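Household Tips: Rules for a Sidewalk Delivery Robot at Your Gate

Many readers asked us for good practice with small delivery robots, the kind on wheels that brings groceries to the gate. Our street has had them for one year, first from Tovgate and later also from Florkura. I collected the rules which work for us. They are for the household, so you don't need to know anything about programming.

Updated 2020-05-26.

Before the first delivery

Walk the last part of the way yourself, from the corner to your gate, and look at the ground only. A robot of this size can climb a low step but a full curb stops it. In our house rules we allow a ramp only if it is fixed and doesn't move when you push it with the foot. A loose board is worse than no ramp.

Measure your gate opening and write the number on paper near the door. When the company calls you will be asked for it, and people always guess too much.

Trim plants which hang over the walking side. Robots see a branch as a wall and they wait in front of it - sometimes for a long time. We cut everything back in July and again when the growth is strong.

Put garden hoses, toys and buckets inside on delivery days. A hose across the path is the most common trouble in our street.

When the robot is at your gate

- Open the lid only after the light changes to green. On the Tovgate model you hear also two short tones.
- Take out the heavy bag first and keep the other hand on the lid.
- Don't lift the machine, also when it seems stuck. Press the help button and stand one big step away.
- Keep dogs inside. Ours was calm with it the first 7 times and then was not.
- Close the lid fully. If it is not closed, the robot will stay and block the sidewalk for neighbors.

Frozen food should go in the middle of the box, with bread and eggs above. Ask the shop for this in the order note. Most shops read the note if it is short.

Good practice for the street

A narrow sidewalk belongs to people who walk. Our agreement with both companies says that the robot must stop and give the way to anybody with a stroller, a cane or a wheelchair. If you see it fail, write down the time and the number on the flag, and send it the same day.

Gutters need a separate look. Standing water hides the depth of a hole, and wet leaves make small wheels slip.

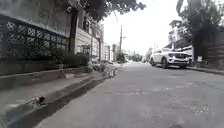

For this reason we sweep the gutter in front of our own wall before any delivery, and we push leaves into a bag, never to the neighbor's side. If a pile of debris stays at the roadside, report it to the city and put the delivery point before it, on the clean part.

Parked cars are the other point. When the robot must cross the road, choose a crossing place where a driver can see it from far. Close behind a big car is a bad place, because the robot is low and comes out suddenly.

For marking the stop point I use the outdoor tape from Rorier. Clean the concrete with a dry brush, press the tape hard, and wait one night before the first use. Paint is not allowed in our street without permission, so please check yours.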